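Notas rápidas para quien quiera vender (o traspasar) su consulta dental – versión corta, iré ampliando.

## 1. Antes de publicar nada

- Tres últimos ejercicios cerrados, con la gestoría.
- Contrato de alquiler: ¿se puede ceder? Leerlo entero. Preguntar al propietario por escrito.
- Lista de equipos con año de compra y lo que quede de leasing.
- Pacientes activos = vistos en los últimos 18 meses. No inflar, el comprador lo va a mirar.

## 2. El anuncio

Corto. Zona, número de gabinetes, metros, aparcamiento, facturación por tramos. Sin nombre de la clínica ni fotos de la fachada, que el personal se entera antes de tiempo. Yo lo subí a Jedau y a Olto; en Jedau hay que renovarlo cada 60 días o desaparece.

Quien pida datos, primero firma confidencialidad. Siempre. Despues se manda el dosier.

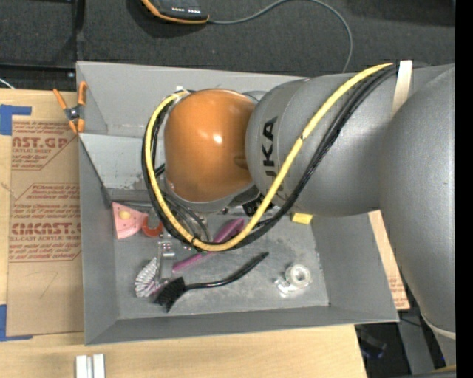 Elvira Henao comenta que ella mandó el dosier sin firma a 6 interesados y a la semana ya lo sabía su higienista. Y añade que pediría también prueba de financiación antes de enseñar el local – 4 visitas perdidas por no hacerlo.

Pues eso, apuntado: carta del banco antes de la visita.

## 3. Visita y oferta

Fuera de horario. Sin agenda a la vista, sin fichas encima de la mesa. Oferta por escrito con plazo y señal.

## 4. Cierre

- Tratamientos a medias: quién los termina y quién cobra. Ortodoncia sobre todo.
- Pago: yo acepté 50 % a la firma, resto aplazado con aval.
- Carta a los pacientes, firmada por los dos.
- Historias clinicas: protección de datos, consultar con abogado.

Falta la parte de impuestos, la subo cuando pueda.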